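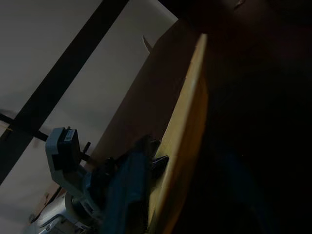

By Albertina Frade, Orkmont Press Office

News > Press releases > Grants

Orkmont will open its small grants scheme for village halls in May, with awards of up to £635 for repairs and running costs. The scheme is open to halls in the Cinach and Zallik districts with fewer than 300 members.

"Many halls put off minor work for years – this money is meant for exactly that," said Lourenço Cardoso, Head of Grants.

Decisions will be issued within six weeks.

Filed under: Community funding

Print this page | E-mail this page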